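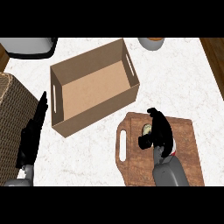

Does Reusing Boxes Save Anything?
Parveen Gamage and Jannik Wiegand, Coltatgate

Our course partner, the online grocer Haberkorn, asks customers to hand back their cardboard boxes so they can go out again. The leaflet says each box makes "many trips". We wanted to know how many, and we were doubtful from the start.

We put a small pencil mark on 400 boxes leaving the Kastbridge depot and checked the returns pile every evening until the end of November. Of those, 158 came back at least once. Only 109 were judged fit to go out again, and we saw very few a third time.

The usual reasons for rejection were crushed corners and soft bottoms. Gudrun Lenz, who runs the depot, thinks customers keep the good boxes for storage and return the bad ones. That may be so – we have no way to check it.

We also can't say the other boxes were wasted. Some were probably recycled at home, and our marks may have rubbed off or been missed on busy nights. One depot and one season is a thin basis for anything.

Still, "many trips" looks generous to us. Haberkorn gave us no figures behind the phrase when we asked twice. Before the plan is copied at Sketow, we would want the same count done there, with printed marks and a longer run.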